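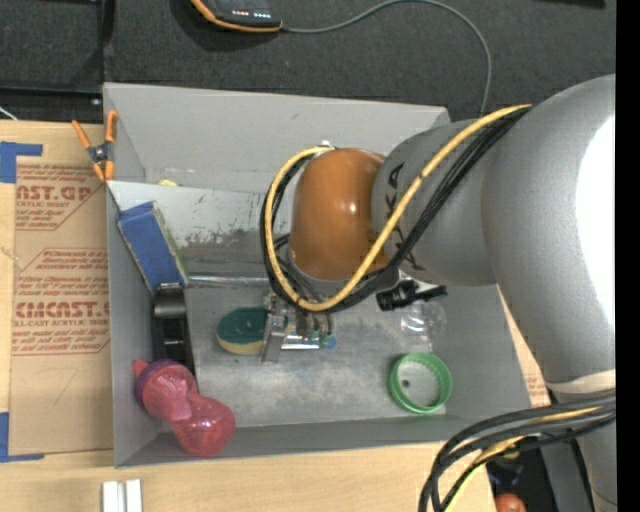 The arm over the gray bin, sponge and green ring on the floor of it.

Minutes, Friday bin-picking catch-up
Present: Yulan Fan, Mingxuan Ren, Sebastião Queiroz, me (Jingyi Yuan, typing as fast as I can). Apologies from Yaqin.

We're at 2,434 picks for the Sivix set now, hooray! Mingxuan tossed 78 with bad labels and wants them redone. Sebastião thinks we lean on the sponge too much — I agree, it's an easy grab — so 7 new objects go in next week.

Yulan asked if clear plastic should get its own tag. Yes, agreed.

Actions: Mingxuan, relabeling. Me, shopping list to Yaqin.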